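Workshop notebook, June, begun 9.40

Carrying on with the card order for Tunside. Panagiotis took the call and wrote it on the back of an envelope, so I am copying it out here before it gets lost. They want 96 cards in all: 61 birthday, the rest split between thank you and new home. No verses inside. Plain white envelopes.
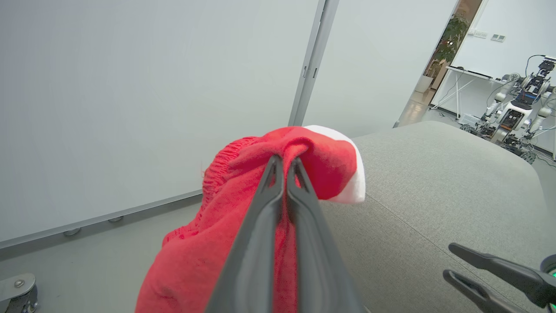
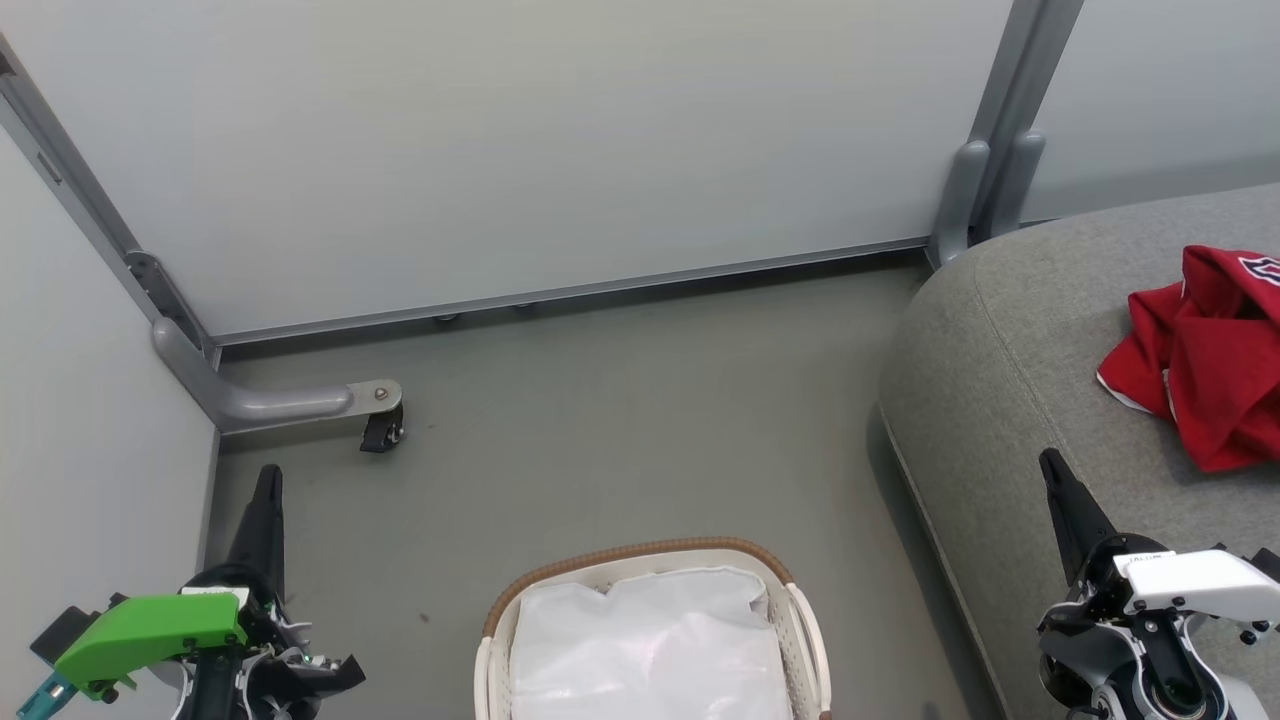 First job was settling the colours for the birthday set. I had been going round in circles with pinks and corals, and none of them looked right next to the cream stock. A strong red with a clean band of white against it, the way the white patch stands out on that red knit, is closer to what I want, so I mixed to that and left the corals alone. Two coats of the Kulline red pad on the smooth card gave a solid block. One coat was patchy in the middle of the large stamp and fine on the small ones. On the textured card it was patchy whatever I did, so textured is out for anything with a big solid area.

White band: tried three ways.
Masking tape left on while stamping. Clean edge, but it lifted the surface of the card on two out of five.
White strip cut from offcuts and glued over. Good edge, slightly raised, looks deliberate. Takes longer.
White embossing powder over the red. Came out pinkish. No.

Going with the glued strip. Strips at 9 mm, cut on the small guillotine and not with the knife, because my knife strips wander by the time they reach the end. Glue sparingly, pen type only. The wet glue buckled the first one and I had to bin it.

Folding. The Babić card is heavier than what we used in spring and cracks along the fold if it is scored on the wrong side. Score on what will be the outside, fold away from the score line. Ivars says he was taught the other way round and his cards look fine, but his were on the thinner stock. We did one each on the heavy stock and mine has the smoother spine. He has agreed to do it my way for this order. Grain must run parallel with the fold. Three sheets in the last pack were cut across the grain and I have put them aside for tags.

Stock check while I was at it. The Novon envelopes come 2000 to a carton and we are still on the first carton, so no need to reorder those. Low on foam pads, the 2 mm ones. Nearly out of the fine black pen. The grey ink pad is dry at one end and needs re-inking or replacing; I have turned it round for now.

Sentiments. The "Happy Birthday" stamp in the round lettering has a nick in the y. It shows on smooth card if pressed hard. Light pressure hides it. Panagiotis wants to replace the stamp. I would rather finish this order with it and see, as a new one will not sit at quite the same size and the layout would have to shift.

Layout for the birthday card, so that we all do the same:
Card blank 148 x 105, portrait, fold on the left.
Red block starts 20 mm down from the top.
White strip across the block, 12 mm up from its lower edge.
Sentiment centred underneath, black.
Nothing on the back except our small stamp, bottom centre.

2.15. Made four complete. Timed the last two at eleven minutes and nine minutes, not counting drying. Drying is the slow part. The red smudges if the strip goes on inside half an hour, so stamp a full batch first, then go back to the beginning for strips.

Still to do: thank you design, which I have not started. Ivars has a leaf stamp he thinks would suit and is bringing it in. Ask Tunside whether they want the cards bagged singly or in packs, as the envelope note does not say.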